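4.3 Rules for accepting a simulated trial

The first batch of trials was scored by whoever happened to be at the terminal, and two of us scored the same recording differently often enough that the results could not be used. The rules below were fixed on 24th March and applied to every trial after it.

A trial starts only when the arm is at rest and the scene has been loaded from the Grollitz scene file without manual edits. Objects moved by hand in the editor void the trial, even if they are moved back.

Joint speed is limited in the controller configuration. The limit may not be raised to save time. A trial that stops on a limit is scored as a failure and stays in the log.

Contact between the gripper body and an organizer is a fault. Contact between the fingers and the inside of a compartment is permitted for up to 5 seconds - after that the trial is ended by the script. We first tried 4 seconds, which stopped several placements that were still in progress.

A book counts as placed when it is inside the target compartment, released, and stationary. Leaning against a divider is accepted. Resting on top of one is a fault.

Of 600 trials run under these rules, 79 were voided, most of them for edited scenes. Voided trials are listed in Appendix B with the reason and the initials of the scorer. They were not rerun, as the seeds had already been used.

The rules say nothing about objects that are not part of the task. A mug knocked over on the way to a book is not recorded at present. Raphaël Rey proposed a separate column for this in the Dreren log format, and it should be added before the September runs. The layout used for the speed limit check is the one below. 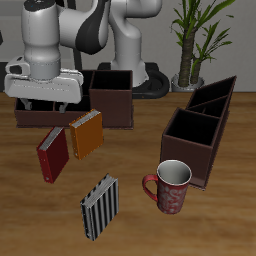 Thibault Roussel commented on the draft that the contact rule needs a force value as well as a time, and that a log without one could not be compared with results from the real arm.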